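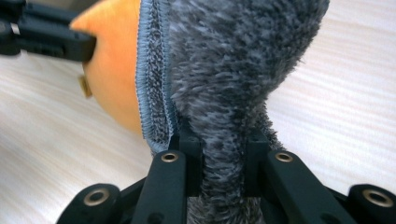 KALTPORT, 10 Mar 2023 – Siltano opened its Kaltport workshop to the public last month for a first look at Rey, the company's program for teaching robots to handle soft goods. Over 2 days in February, 48 visitors from local schools, repair shops and small manufacturers watched staff at work and tried the hand-held gripper for themselves. Much of the session was given over to plush, a material that changes shape as soon as it is touched. At one station the black fingers of the gripper closed on the narrow part of a shaggy gray plush with a light blue stitched edge, set on a pale wooden surface. Visitors were asked to say where they would take hold of an item like that before they were handed the tool.

Rey deals with the sorting and packing of toys, cushions, slippers and other sewn items. Much of this work is still done by hand. A cardboard box has flat sides and a known size, and a machine can be set up for it in an afternoon. A stuffed toy can be long, round or folded over on itself, and the fur can hide where the firm part begins.

Siltano's approach is to start with people. An operator holds the gripper, picks up an item and puts it down somewhere else, and the movement is recorded. Those recordings are then used to train the software that will run a robot arm with the same kind of fingers. The Kaltport team had recorded 861 pickups of soft items before the open day. After checking, 846 were kept for training. The others were set aside, mostly for recordings that stopped too early.

"We wanted people to hold the tool," said Kalkidan Adugna, who leads the Rey program. "You can explain grip width for an hour and it means very little. Then someone tries to pick up a plush toy by the belly, it slides away from them, and they go for the neck the next time. That is the kind of decision we are trying to record."

Pickups made by visitors were for practice only and have not been added to the training set.

The program also covered how the fingers are built and replaced. Workshop lead Kyung-hwa Kong took a spare set apart at the bench and answered questions about wear, cleaning and loose fibers. Long fur is a regular maintenance matter, she told visitors, and the team brushes out the moving parts at the end of every shift.

"Fabric people ask different questions from robot people," Kong said. "They wanted to know about pulled seams and crushed pile. We have changed our inspection sheet because of what we heard – there is now a line on it for edge stitching."

Several visitors asked when a finished system might be working on a packing line. Siltano has not set a date. The next step is a trial at Zamham, a toy and homeware warehouse outside Kaltport, where a single robot arm will move soft items from a mixed bin to a tray under staff supervision. The trial will run alongside the existing hand-packing stations, and no changes to staffing are planned as part of it.

Siltano plans a further open day at the Kaltport workshop once the Zamham trial is under way. Schools and companies that want to attend can ask the front office to add them to the visitor list. Groups should give the number of people coming and say if anyone needs step-free access. Visitors may bring soft items of their own to try with the gripper, provided they are clean and have no batteries inside.

About Siltano
Siltano designs gripping tools and training software for the handling of soft and irregular goods. Its workshop and offices are in Kaltport.

Press contact
Siltano front office, Kaltport
Interviews with Kalkidan Adugna and Kyung-hwa Kong are available on request.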